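The Laundry Problem

By the time I found the right door at Vestthorpe High School, the robotics club had been at it for an hour and somebody had already eaten all the good pretzels. I had been told to look for the old home economics wing, and I'm glad I was, because the sign out front still says Sewing and Foods, and I would have walked right past it twice.

I had come expecting the kind of robots I remember from my own kids' school days, the little wheeled ones that bump into each other in a plywood ring while the parents holler. Vestthorpe used to do that sort of thing, and did it pretty well. But two years ago the club voted to switch to the Deltora Challenge, a regional contest in which student teams get an arm, a gripper and a list of household chores, and this year the chore that everyone in the room wanted to talk to me about was cloth.

"A block stays a block," said Vilja Aaltonen, a senior and the team captain, who has the patient manner of a person with several younger brothers. "You pick it up and it's the same shape as before. You pick up a blanket and now you've got a whole new blanket." She has been saying this to the freshmen since December, and a few of them said it along with her.

The way the club goes about it is slower than I would have guessed, and a good deal more homey. A student steers the arm by hand through the whole job, start to finish, while the computer keeps a record of every move and of whatever the wrist camera sees. Then they do it again. Then they do it again with the cloth dropped some other way, or with the lights changed, or with a different student steering, for the simple reason that no two people reach for a thing quite alike. Each of these runs is called a demo, and they go into a big spiral notebook as well as onto the computer. On the afternoon I visited, the notebook stood at 1184.

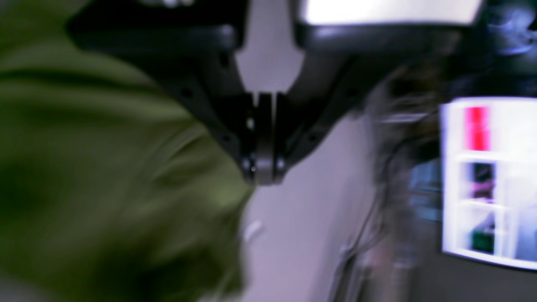
Not all of those count, mind you. The team throws out any run where the driver got lost or sneezed or started laughing, and Toivo Lindqvist, who teaches physics and has coached the club for as long as it has existed, told me that the throwing out is where most of the learning gets done. He makes the students watch their bad runs all the way through before they're allowed to toss them. I sat in on one of these sessions, and it had the feel of a football team going over Friday's film - a lot of groaning, a lot of pointing, and then a long, serious talk about whether you ought to come at a fold from the top or from the side. (The room was split. It was still split when I left.)

The program that learns from all this is named Dulness, after a spelling mistake in the very first file, and by now they're so fond of the mistake that it's painted on the back of the team shirts. Dulness trains overnight. In the morning whoever has first period free comes down and gives it 30 tries at picking up a cloth by itself, and the score goes on the whiteboard in green marker. I won't print the scores, because I promised I wouldn't, but I will say that the line has been heading up since the holidays and that one bad dip in the middle of it has a very rude name.

Money is always part of these stories, and it's part of this one. The gripper wears through its fingertips, and a fresh set costs the club $288, so there was a chili supper in the fall and there will be another before spring. Rautiainen Hardware, on the corner by the post office, has helped out with bolts and zip ties and the use of a drill press, and asks only that the kids sweep up afterward.

What I liked best, and I've been turning it over ever since, was how gentle they all were about driving. A sophomore who had never held the controls before had her first turn while I was there. She went so slowly that I could have knitted a sleeve in the meantime, and every one of those kids stood and waited. When she finally finished, Aaltonen wrote the run into the notebook in her neat square hand and asked if she'd like to go again. She did, of course, and she was a little faster, and then it was time for the late bus and there was the usual scramble for coats.

The regional round is on Wed 29 January, and the doors are open to anyone who wants to come and watch. Lindqvist says to bring a cushion for the bleachers.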